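¡Nos mudamos de oficina!

5 de noviembre de 2021

Llevaba semanas mordiéndome la lengua y por fin lo puedo contar: Tundidness deja el local de siempre y se va al edificio Salminen, en pleno Plutdale. Firmamos el contrato a finales de octubre y todavía voy por la calle con una sonrisa tonta.

Para quien no nos siga desde el principio, empezamos en una habitación prestada con tres mesas y una impresora que solo funcionaba por las mañanas. Ahora somos 24 personas y en el local de Zimau ya no cabía ni una silla más (las llamadas largas las hacíamos en la escalera, con el eco que eso tiene). El sitio nuevo ocupa media planta, tiene ventanas a los dos lados y dos salas de reuniones con puerta. ¡Con puerta!

El alquiler sube, claro. Hicimos números muchas tardes y al final nos decidimos por un contrato de seis años, con opción de dejar una parte del espacio si las cosas se tuercen. También miramos naves a las afueras, bastante más baratas, pero quedaban lejísimos del tren y la mitad del equipo viene sin coche.

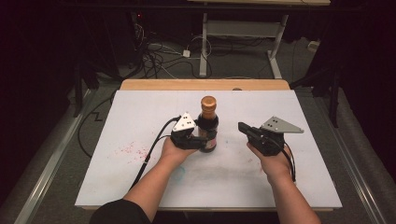 Una botella oscura con tapón cobrizo, sobre un tablero blanco.

Lo que más ilusión me hace es el barrio. Hay una panadería en la esquina, una papelería enorme y un mercado donde ya he comido dos veces con la excusa de ir a medir paredes. La estación está a 100 metros de la puerta, así que los que vienen de fuera van a ganar un buen rato de sueño.

Quedan cosas por resolver: la fibra no tiene fecha, falta pintar el pasillo y seguimos discutiendo el color de la moqueta (yo voto verde, y voy perdiendo). La mudanza nos llevará unos 3 días y durante ese tiempo contestaremos los correos con algo de retraso. El teléfono sigue siendo el mismo.

En cuanto tengamos las mesas montadas haremos una tarde de puertas abiertas, con merienda. Avisaré por aquí del día y la hora. ¡Qué ganas de enseñároslo!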